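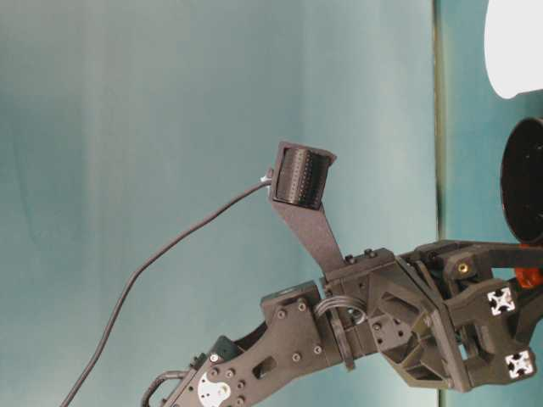
Proyecto Heltar. Revestimiento verde azulado, 7 de septiembre de 2018.

El forro de la zona de trabajo está colocado y se han gastado 400 euros de la partida de Wingate.

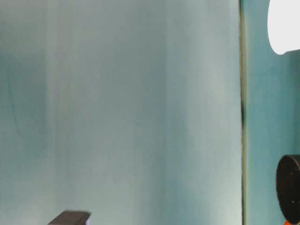
Quedan por revisar los remates verticales. Frida Egilsson propone repasar la junta oscura de la derecha, que se ensancha hacia media altura. 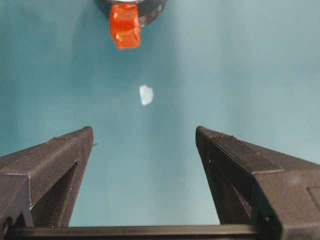
El proveedor, Balside, entregó con 7 días de retraso. La factura está pendiente de visado.
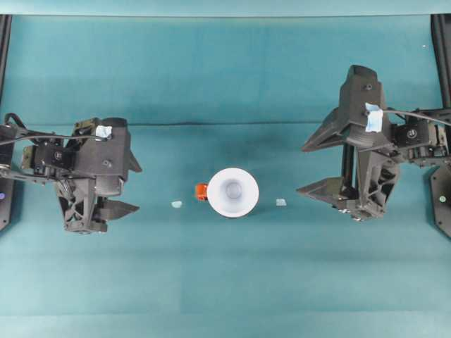 Los 94 euros restantes pasan a octubre, para el segundo juego de paneles.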